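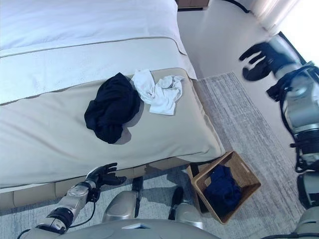 Robot Handling, Unit 6: Comparing Hands
Course handout, revised August 26, 2024

Read this before the lab. It replaces the July version, which was too kind to everybody.

What this unit covers

How to tell whether one robot hand is better than another at a household job, and why most of the comparisons you will come across don't settle the question. We use laundry pickup: clothes on a bed, a basket on the floor, a robot on two legs with an arm on each side. You've all seen a video of something like it. You've probably seen it sped up, too.

The claim we are testing

Fingered hands are sold on the idea that homes are built for human hands, so a robot should have something close to them. It sounds sensible. It's also an argument about shape, and it tells you very little about performance. A doorknob doesn't care how many joints turned it. Plenty of jobs in a house can be done with two flat jaws and some patience, and before paying for the extra motors we should want to see a job that can't be.

Cloth is a fair place to look. It has no fixed shape, it hides its own edges, and it folds under whatever is touching it. If fingers help anywhere, they ought to help there. Keep the word "ought" in mind when you mark your own results.

The three setups

Werkcombe hand. Several fingers, each curling toward the palm. Soft pads on the tips. Slow to close at the default setting, and students always turn the speed up, then complain that it misses.

Granberg jaw. Two parallel plates with rubber faces. Opens wide enough for a rolled towel. Dull, easy to mend.

Antoniuk hybrid. Two jaws and a thumb that swings in from the side. The maker's leaflet calls it the best of both. We have not found that, but our sample is small and you're welcome to prove us wrong.

All three are driven by the same Ranau controller. Don't swap controllers partway through. Last year's group did, and lost a whole afternoon's data arguing over whether the hand or the timing had changed.

What last year's runs showed

The group logged 372 pickup attempts across the three setups. That looks like plenty. Then you read the log. Most of the attempts used the same towel, in the same spot, put down by the same student, who by the end had learned to leave a nice high fold in the middle. The success rate went up over the week and the write-up put this down to tuning. I'd put it down to the towel.

Once the easy placements were thrown out, 56 attempts were left. The Werkcombe hand came out ahead on small crumpled items. The Granberg jaw came out ahead on anything thick. The hybrid was in the middle both times. None of those gaps was big enough to bet money on, and a few more failed grasps either way would have changed the order.

Things that fool people

Colour. A dark shirt on a pale cover is easy for a camera to find. A white sock on a white duvet is another matter, and so is a navy shirt going into a basket that's already full of navy. If your test uses only strong contrast, you've tested the camera on a good day and learned nothing much about the hand.

Light. A bright window does odd things to exposure, and shadows from the robot's own arms fall across the work. Some finding software treats a shadow edge as a cloth edge. Run at least one block with the curtains shut and one with them open, and report them separately.

Touching items. When two garments lie against each other, a hand may bring up both. Is that a success? Decide before you start and write it down. Last year one person scored it as a pass and another as a fail, on the same sheet.

Where the hand has to travel. A grasp that works on a bench at waist height may be useless if the arm has to reach over the edge of a mattress, lift clear, then turn and come down over a basket near its own feet. The fingers get credit or blame that belongs to the shoulder. Watch the elbow.

Soft surfaces. A bench pushes back. A mattress sinks, and a loose runner or cover can slide or get pinched along with the sock. Fingertips that scoop from the side do this a lot. Count a pinched bed cover as a fail, even if the sock came up too.

Lab procedure

1. Each pair gets 24 attempts per setup. No extras, and no "warm-up" attempts that quietly become real ones when they go well.

2. Drop each garment from shoulder height and leave it how it lands. Hands off after that.

3. Draw the order of the setups by lot. Everyone gets better at running the robot during the session, so whichever hand goes last has an unfair start.

4. One partner runs the robot. The other scores, and should be looking at the item and the score sheet, with the screen turned away.

5. Mark each attempt as clean, partial or failed. Clean means the one intended item, lifted clear and released inside the basket. A sleeve over the rim is partial.

6. If a finger or jaw stalls, stop. Note the time, reset, and keep the attempt in the count as failed.

Keep clear of the legs while the power is on. The stop button stays with the scorer.

For your write-up, 2 pages

State what you expected before you started. Give all your numbers, including the ugly ones. Say which result would have changed your mind, and if you can't think of one, say that as well. Photos are fine, but a picture of a hand near a sock is not evidence that it picked up the sock.

Marks come off for the words "human-like", "seamless" and "robust" unless you've measured them.

Bring closed shoes and one garment you don't mind getting grease on.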